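Emlyn Penry
03/10/2019

1/ Back from Tomard v Casteck. Finished 3-1 to the visitors, attendance given as 644, which is our best of the season and well up on the 230 we had for the last home league game. Thread on how it went.

2/ Team first. Two changes from the cup tie. Cartwright came in at left back and Dellum started up front on his own. I'd have kept two up top at home but I can see why the manager went with five in midfield against this lot.

3/ First twenty minutes were fine. We had the slope and the wind and won four corners. None of them beat the first defender. Same problem as last year.

4/ Casteck scored with their first shot. Long throw, flick on, nobody picked up the runner at the back post. Keeper had no chance with it.

5/ Second one was a penalty. I was level with it on the far side and thought it was a foul. The people behind the goal disagreed and said so for the rest of the half.

6/ 2-0 at the break. Tea hut had run out of pies by then, so if you're coming to the next one, go early.

7/ Better after half time. Cartwright pushed up much higher and we got crosses in from open play. Dellum headed one over from six yards, then scored a harder one ten minutes later — left foot, low, in off the post.

8/ At 2-1 I thought we'd get something. The crowd got behind them and Casteck were kicking it anywhere. Then we gave the ball away on halfway with both center backs forward and that was the third goal.

9/ Player of the match for me was Cartwright. Won nearly everything in the air and was still making runs in stoppage time. Dellum next, for working so hard with very little help.

10/ Table: we stay in the bottom half with a game in hand. Casteck go second. They're big and well organized and they don't panic. I expect them to be up there at the end.

11/ A few people asked about the record gate. It's 1,347, for the promotion decider that June when the season ran late because of the frozen pitches. My dad was there and says you couldn't see the near touchline.

12/ Home now. Full player ratings to follow when I've typed up my notes. 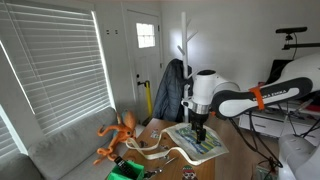 Living room, table.
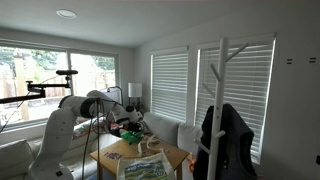
13/ Ratings. Keeper 6, Cartwright 8, both center backs 5, right back 6. Midfield 6 across the board except the captain, 7. Dellum 7. Subs didn't get long enough to mark.

14/ Next up is away, same kickoff time. Supporters' coach leaves from the club parking lot. Pay on the coach, cash only, and bring the right change if you can.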